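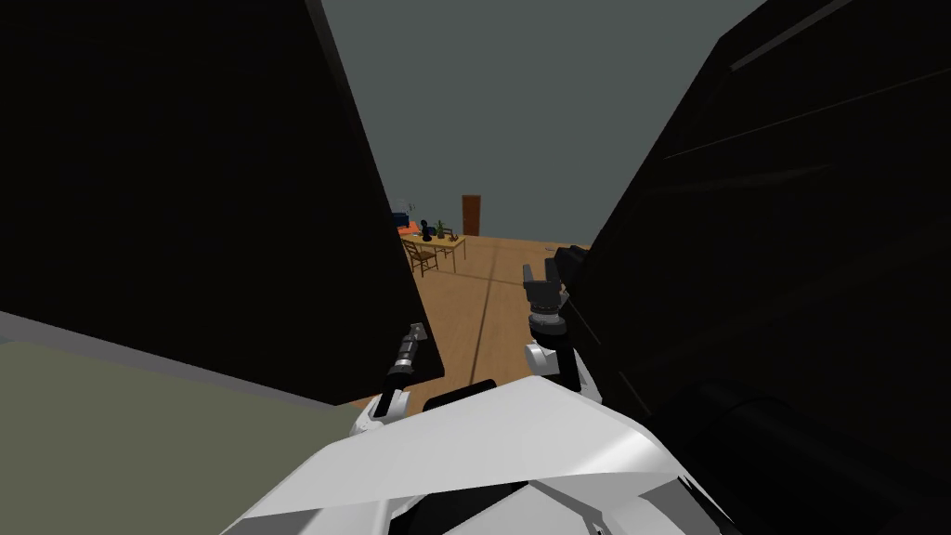
How long does it take to get used to sleeping on a train? For me it was four nights, and the first one hardly counts because I spent most of it looking for my other sock.

I got home from the Pesolley run on Thursday and I've been promising a proper write-up, so I'm typing this on the couch with the laundry going. If you only want the short version: I loved it, I'd do it again, and I'd pack about half of what I packed.

The route goes from Faslow down to Pesolley by way of Geletine, 2,034 miles if you believe the little booklet they hand you when you board. (The website says 2,000, so somebody rounded.) I booked the cheap sleeper, which means a bunk that folds out of the wall over two facing seats. It's narrow. I'm not a big person and I still had to pick a side and commit to it.

The noise I'd been dreading turned out to be fine. Wheels, rails, a sort of hum, all good. What got me was the stopping! You'd be rocked along nicely for three hours and then the train would sit in some dark freight yard and the quiet would wake me right up, every single time. On night two I gave in and started listening to an old radio play on repeat, and that helped a lot. I'm still listening to it here at home.

The other thing is temperature. There's a dial by the bunk and I'm pretty sure it isn't connected to anything. I slept in a T-shirt the first night and froze, put on a sweater the second night and roasted. By the third night I'd worked out a system with the blanket sideways and my feet sticking out the end, and I was very proud of it.

Food! Breakfast was better than dinner by a mile. Get the oatmeal, skip the eggs. The dining car seats you with strangers, which made me nervous, and then I ended up staying two hours at lunch talking with a retired couple about how to get rid of moles in a lawn. I don't even have a lawn. They gave me a bag of plums when they got off.

We had a long stop in Yule, long enough to walk into town and back if you don't dawdle. I dawdled. There's a bakery two blocks from the station with a line out the door, and I stood in it looking at my watch the whole time, and I got back on board with a cheese roll and maybe four minutes to spare. Worth it, but my heart was going.

The stretch after Geletine is the one everybody talks about, and they're right. You come up out of the pine trees and the whole valley is just there, with the river way down at the bottom. I took way too many pictures through a smudgy window and they all look terrible. I was in bunk 13, on the right side going south, and that's the side you want.

Things I was glad I had: slip-on shoes, a long phone cord, earplugs (for the hallway more than the train), and a big water bottle. Things I never touched: two novels, a hair dryer, my good jacket.

I'm thinking about going the other direction in August if the fares come down. They were still pretty steep when I checked this morning. If anybody's done the northbound trip, let me know whether you hit the valley in daylight, because the timetable makes it look like you'd sleep right through it.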